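Netzgewebe im Erwerbsobstbau: Auf die Kante kommt es an
Gespräch mit dem Leiter der Anwendungstechnik bei Groltska

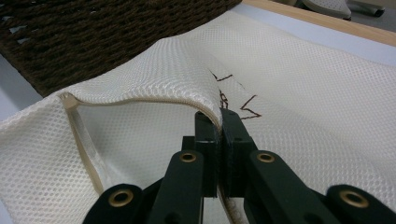

Der Schaden beginnt nach seiner Erfahrung selten in der Fläche. »Wenn uns ein Betrieb ein gerissenes Netz zurückschickt, liegt der Anriss meist am Saum oder an einer Öse«, sagt der Anwendungstechniker. In der Fläche verteile sich die Windlast auf viele Knotenpunkte, am Rand werde sie auf wenige Befestigungen konzentriert. Groltska empfiehlt deshalb einen Ösenabstand von 30 Zentimetern, in exponierten Lagen weniger.

Am Standort Nerkunmont laufen seit vier Jahren Bewitterungsversuche. Geprüft werden sechs Saumvarianten, jeweils mit Nord- und Südausrichtung. Gemessen wird die Höchstzugkraft am Streifen, getrennt nach Fläche und Naht. »Die Nähte fallen früher ab als das Gewebe. Entscheidend ist das Nähgarn, und dort wird beim Einkauf am ehesten gespart.« Ein UV-stabilisiertes Gewebe mit einem nicht stabilisierten Garn zu vernähen, hält er für einen Planungsfehler.

Zur Maschenweite äußert er sich zurückhaltend. Gegen Hagel genüge eine grobe Masche, gegen die Kirschessigfliege müsse sie deutlich enger sein. Damit steige der Luftwiderstand, und unter dem Netz ändere sich das Klima. »Wer eng einnetzt, muss die Belüftung neu rechnen – und den Pflanzenschutz gleich mit.« Bei einer Reihenlänge von 200 Metern rät er zu einer Teilung mit überlappendem Stoß. Durchgehende Bahnen ließen sich schlecht nachspannen.

Mit dem Anlagenbauer Jitaru arbeitet Groltska an einer Randbefestigung mit definierter Auslösekraft. Der Clip soll öffnen, bevor die Naht reißt. Erste Teile hängen seit Mai in einer Kirschanlage in Ternthorpe. Ergebnisse will er noch nicht nennen, die Stichprobe sei zu klein.

Für die Einlagerung gilt aus seiner Sicht eine einfache Vorgabe: trocken, dunkel, vor Nagern geschützt, Säume nach innen gerollt. Reparaturen gehörten in den Winter. »Im Frühjahr wird dann mit Kabelbindern geflickt, und die sehen wir im Herbst wieder.«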